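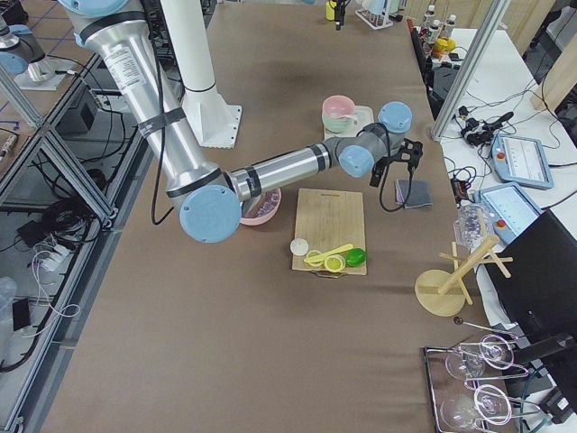 Does Hivik Learn to Share a Table?
Project report, submitted Jan 21, 2021

1. What we set out to test

Hivik is a policy for two arms working on one kitchen task. The paper it comes from claims that a policy trained on demonstrations from both arms together will learn to coordinate them, with no explicit rule about who goes first. I was doubtful when I picked the topic and I am still doubtful, though for different reasons now.

The claim rests mostly on success rates. A run counts as a success if the objects end up where they should. That tells us nothing about coordination, as two arms that ignore each other can still finish if the objects are far enough apart. So I asked a narrower question: when the layout changes, does either arm change what it does?

2. Setup

Demonstrations were recorded by teleoperation on the shared bench in November. We collected 500 episodes and kept the standard training settings from the Hasach code base. The baseline, Barurex, is two single-arm policies that share camera views and nothing else. Both were trained for 3,000 steps. That is short, and a longer run might favour Hivik. 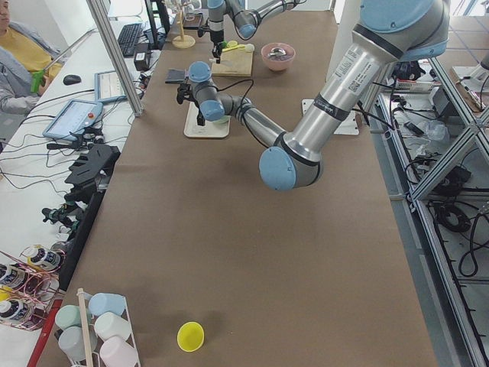 Photo: Saithong lab project archive

Props were ordinary kitchen things: plastic cups, bowls, a cutting board, measuring spoons. Brown paper covered the table, and I suspect it flattered both policies. Bright plastic on plain brown is an easy colour problem, and neither method has been tried on anything like a cluttered home bench.

3. Results

I ran 100 trials per policy. Hivik did better on the familiar layouts. On layouts where I had moved the board or the tray, the gap shrank to 15 successes, and I would not hang much on that. Object placement was done by hand, by me, and I knew which policy was about to run. A blind placement procedure should have been in the plan from the start. 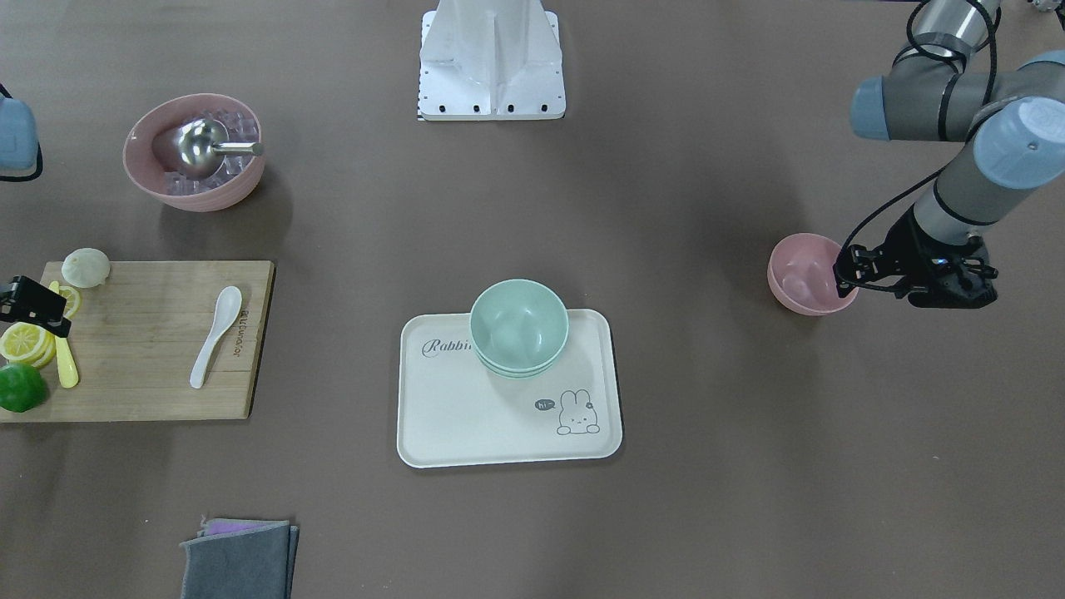

Figure 2. Workspace with the gripper at the small pink bowl; ice bowl and cutting board on the opposite side.

Layouts like the one in Figure 2 are part of the trouble. The small bowl and the food items sit on different sides of the tray, so the arms have little reason to meet. Most of our training layouts were spread out in much the same way – a habit we fell into while recording. A policy could score well on these and never learn to yield.

4. What I think it shows

Hivik may coordinate. Our data can't say so. The logs do show one arm pausing while the other moves, but the same pauses turn up in the demonstrations, where the operator was probably just deciding what to do next. Copying a hesitation is a different thing from waiting your turn, and I have no measure that separates the two.

If the project continues, I would record layouts where both arms need the same object, and score the paths as well as the end state. I would also drop the averaged success rate from the main table. It was the first number everyone asked for, and the one I trust least.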